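Aug 29, 2021
报告人:Veronika Kiss(Flevbridge 操作学习组)
用途:讲者备注,随幻灯片使用,现场以口头表述为准

# 手持夹爪示教中的"空程段":标注、取舍与策略训练

## 第 1 页 开场

各位老师、各位同事,下午好。感谢会议组织方安排本次报告。我代表 Flevbridge 操作学习组,向各位汇报我们在手持夹爪示教数据处理方面的一项方法研究。本项工作由 Etelka Somogyi、Daranee Onsri、Finn Kleinschmidt、Csaba Hajdu 和我本人共同完成,数据采集在 Grerkoncombe 的实验场地进行。

(停顿,等后排入座。若主持人已介绍过合作者,此段从简。)

报告的核心问题可以用一句话概括:在一段由人手持夹爪完成的示教中,夹爪张开、指间无物的那部分时间,应当如何进入训练?我们把这部分称为"空程段"。以往的处理方式大体有两类,一类是原样保留,另一类是依据夹爪开度和速度阈值直接裁除。我们认为两类做法各有明显的缺陷,因此提出了第三种处理方式,内部代号 Gilo。

## 第 2 页 背景

手持夹爪示教近来受到较多关注。操作者直接握持与机器人末端同构的夹爪,在真实环境中完成任务,相机固定在夹爪上,视角与部署时一致。这种方式不占用机器人本体,采集地点也比较灵活。

随之而来的是数据质量问题。操作者在遥操作条件下往往比较谨慎,动作之间的衔接较为紧凑;手持条件下则自由得多,会犹豫,会回看,会在台面上方移动一段距离再决定从哪一侧接近。这些行为均被完整记录。训练时若不加区分,策略会学到停顿和徘徊;若一概裁除,策略又会失去接近阶段的视觉变化过程,部署时表现为在目标附近"跳变"。

(此处可举一个口头例子:收拾台面任务中,操作者放下一件物品后,手会在台面上方略作停留。停留本身没有任务意义,但停留之后的转向是有意义的,二者在时间上紧邻。)

## 第 3 页 数据集

本研究使用的数据集共包含 779 段示教,覆盖 8 类任务,由 9 名操作者完成。采集工作于 June 结束。每段示教包括腕部视角的图像序列、夹爪位姿以及夹爪开度。

任务以桌面和台面操作为主,包括拾取、放置、推移、开合等。我们未对操作者规定统一的动作路线,仅说明任务的起始条件与结束条件。这一安排是有意为之:若事先规定路线,空程段的分布就会过于整齐,研究的意义也随之减弱。

需要说明的是,各类任务的段数并不均衡。在训练时我们按任务做了重采样,在评估时则保留原始比例。对此有疑问的同事,可在问答环节由 Finn Kleinschmidt 进一步说明。

## 第 4 页 空程段的定义

我们对空程段的定义包含两个条件:其一,夹爪处于张开状态;其二,指间没有被夹持的物体。二者须同时成立,并持续超过一个最短时长。

定义本身并不复杂,困难在于第二个条件的判定。仅凭开度无法区分"张开且无物"与"张开且即将闭合于物体"。Csaba Hajdu 最初采用开度曲线加位姿速度的规则方法,在推移类任务上误判较多,原因是推移过程中夹爪始终不闭合,但显然不是空程。

因此我们引入了视觉判定。由 Daranee Onsri 负责编写的标注规范要求标注人员观察两指之间的区域以及指尖前方的区域,分别给出判断。两处均无可操作目标的,记为"纯空程";指间无物但前方有目标的,记为"接近空程"。目标可见性不明确时,标注人员应选择"不确定",不得依据前后文推断。

(强调"不得依据前后文推断"。这一条在早期讨论中争议较大,Etelka Somogyi 主张保留,理由是策略在部署时同样看不到后文。)

## 第 5 页 Gilo 方法

Gilo 的处理流程分为 2 个阶段。

第一阶段为打分。我们训练一个轻量的判别网络,输入为单帧图像与当前开度,输出为该帧属于纯空程、接近空程或非空程的概率。网络不使用时间信息,目的是与标注规范保持一致。

第二阶段为加权与重定时。对于纯空程,我们降低其在损失函数中的权重,并对轨迹重新定时,使停留部分在时间轴上被压缩,而位姿的几何路径保持不变。对于接近空程,权重与时间轴均不作改动。"不确定"的帧按接近空程处理,即采取保守策略。

这里请各位注意重定时与裁除的区别。裁除会在轨迹中制造不连续点,动作标签在该点处出现较大的位移;重定时则保留全部路径,仅改变经过路径的快慢。对于以未来若干步动作为输出的策略模型,这一区别影响较大。

(若时间紧张,公式部分跳过,直接进入下一页。)

## 第 6 页 对照设置

我们设置了四组对照:原样保留、阈值裁除、仅加权、加权并重定时。四组使用相同的策略结构、相同的训练步数和相同的图像增强方式。评估在同一台机械臂上进行,评估人员事先不知晓当前运行的是哪一组模型,由 Etelka Somogyi 负责保管对应表。

评估指标包括任务完成情况、首次接触前的用时,以及接近过程中的动作平滑程度。首次接触前的用时是我们最为关注的指标,它直接反映策略是否学到了无意义的徘徊。

## 第 7 页 主要结果

结果的总体趋势如下。

原样保留组在首次接触前用时最长,部分运行中出现了在台面上方反复往返的现象。阈值裁除组用时缩短,但接近阶段的平滑程度明显下降,在需要侧向接近的任务中失败较为集中。仅加权组介于两者之间。加权并重定时组在用时与平滑程度两方面均取得了较好的平衡,任务完成情况也优于其余三组。

我们在此不对优势幅度作过度解读。推移类任务上,加权并重定时与仅加权之间的差异不稳定,更换随机种子后次序会发生变化。论文附表中已如实列出。

## 第 8 页 单帧判定的难点

这一页讨论第一阶段的判别网络在哪些情况下容易出错。

从错误样本来看,问题主要集中于背景单一的画面。夹爪张开,两指之间是大面积的白色台面,明暗过渡柔和,指间没有物体。

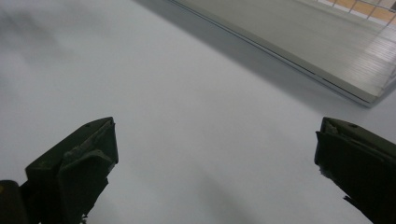

对于此类画面,标注人员之间对"指间无物"的意见高度一致,对"前方是否存在可操作目标"的意见则容易分歧。画面边缘若出现与台面高度不同的板状结构,有的标注人员将其视为潜在的放置位置,有的则视为环境的一部分。按照规范,此时应标为"不确定",但在实际标注中,仍有人倾向于给出明确答案。

判别网络也表现出类似的倾向。在浅色台面上,夹爪自身的阴影与小型浅色物体的阴影在低分辨率下不易区分,网络有时会将阴影误判为目标。我们尝试过两种改进:一是提高输入分辨率,二是在增强中随机改变光照方向。前者有效但增加了计算量,后者的收益有限。目前采用的折中方案是仅对指尖附近区域使用较高分辨率。

由此也可以理解我们为何坚持将"不确定"作为独立类别保留。若强制二选一,上述分歧会以噪声的形式进入权重,并在重定时阶段被放大:一段本应保留的接近过程可能被压缩,策略随后便在相应位置上动作过快。

## 第 9 页 标注一致性

为检查标注规范的可用性,我们安排了交叉标注。第一轮结束后,Daranee Onsri 修订了规范中关于"前方区域"的表述,将其限定为指尖连线沿接近方向所覆盖的范围。修订之后,分歧主要剩余于台面边缘和结构交界处。

标注工具由合作单位 Csizmadia 提供,支持逐帧浏览与区间标注。我们的经验是,区间标注速度较快,但端点误差偏大;逐帧标注则相反。建议的做法是先以区间方式粗标,再对端点前后若干帧逐帧复核。

## 第 10 页 局限

本项工作存在以下局限,请各位在引用结果时予以考虑。

操作者人数有限,个人习惯对空程段的分布影响显著。有的操作者几乎不停留,有的则习惯在每次放置之后将夹爪移回台面中部。本方法在操作者之间的泛化能力尚需更大规模的数据加以验证。

任务以单臂操作为主。双臂情形下,一侧夹爪的空程可能恰好是在等待另一侧,此时的停留具有协调意义,不应压缩。现有的单侧定义不能直接沿用。

重定时假定操作过程近似准静态。对于抛掷、快速拨动等依赖速度的动作,若其前后的空程被压缩,可能改变动作的起始状态。我们的数据集中不包含此类任务。

## 第 11 页 后续安排

后续工作由 Finn Kleinschmidt 牵头,重点是将三分类判定扩展为连续的"任务相关度"评分,以减少类别边界带来的权重突变。Csaba Hajdu 将继续研究双臂情形下的空程定义。标注规范的修订稿经内部审核后提供给合作单位使用。

## 问答备用材料

**关于为何不使用时间模型作判别。** 我们比较过带时间窗口的版本,其与标注的一致性有所提高,但在轨迹首尾处不稳定,且容易将长时间的接近误判为停留。单帧模型虽有前述难点,行为更易检查。

**关于重定时后的图像序列如何处理。** 按新的时间轴选取最近的原始帧,不做插帧。插帧会在夹爪边缘产生伪影,对腕部视角的影响尤为明显。

**关于权重的取值。** 权重在验证集上选定,各任务共用同一取值。我们试过按任务分别设定,改进不稳定,故未采用。

**关于数据是否公开。** 目前尚在办理内部审批,请勿在现场承诺时间。如有进一步询问,请对方会后与 Etelka Somogyi 联系。

(结束时致谢 Grerkoncombe 场地的全体操作人员,随后将话筒交还主持人。)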